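4.2 Standing places near the stair opening

The second set of observations was made at Plullis, the only one of our four sites with an open stair between its two main levels. The other three (Clerketti, Curnari and Naidoo) have enclosed stairs and are discussed in Section 4.1. We treat Plullis separately because the stair opening changes both where people can walk and what they can see when they stop. Figure 3 shows people standing about on the site and the railings at the stair.
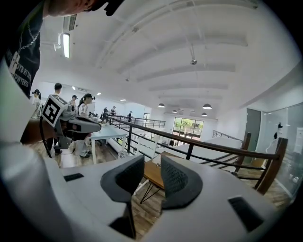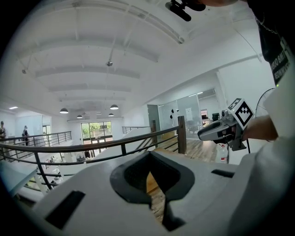

Figure 3. Plullis in use. First: people on their feet near one another. Second: stair, railings and mezzanine edge.

One regular user of the building told us that the railing was where conversations went once the chairs were taken, and that it was easier to leave a conversation there than at a table. Another disagreed in part, and said that people stopped at the top of the stair mainly to see who was downstairs before deciding to go down. Both accounts came up again in the interviews. We did not try to choose between them, and the coding scheme was left as it was.

We recorded 388 stops at Plullis over 62 sessions, each of them 20 minutes long. A stop was entered when a person who had been walking stood in one place for longer than five seconds. People who were already seated when a session began were left out unless they got up, walked and stopped again. When two or more people stopped together, each was entered as a stop and the entries were linked. Sessions were spread over the day, with none held while the building was closed to its usual users.

Each stop was placed in one of four zones: the top of the stair, the length of the railing away from the stair, the open floor, and the furniture. The boundary between the first two gave the most trouble. Observers had been told to treat anyone within one metre of the newel post as being at the top of the stair, but a person leaning on the rail often has their feet in one zone and their hands in the other. After the pilot sessions in May we went by the feet. Entries from the pilot were recoded where the notes allowed it and dropped where they did not.

Stops on the open floor were usually short and usually had more than one person in them. Groups formed on the way to somewhere else and did not line up with the walls or the furniture. When a person joined, those already standing tended to step back a little, so that a group which began well clear of the walking route could end up partly across it. Walkers then went behind the group if there was room, or slowed and asked to pass.

Stops along the railing lasted longer. People standing alone faced the opening more often than they faced the room. Pairs stood side by side, with one or both resting a forearm on the top rail, and would keep that position while talking. We had expected bags and cups to be put down near the railing, but this was rare. There is no ledge at the right height, and the gaps between the balusters may have made people less willing to leave small things on the floor beside them.

The top of the stair had the shortest stops of the four zones. Many were a matter of waiting for someone else to finish coming up. The treads are wooden and footsteps can be heard from the landing, and several people we interviewed said they listened before they looked. We have no measurement of this and report it only as something they said.

Of the 40 people interviewed across the four sites, those from Plullis were the most likely to name a particular spot where they would stand. At the enclosed-stair sites the usual answer was a room, such as the kitchen or the hall. The difference may come from the railing, or simply from the size of the upper floor, and with only one open-stair site we cannot separate the two.

Two limits should be noted. The zones differ in area, and the counts in Table 5 have not been adjusted for it. Observers also had to stand somewhere themselves. They used the same position in every session, which kept one part of the railing out of use throughout, and stops that might have happened there will have moved elsewhere or not taken place.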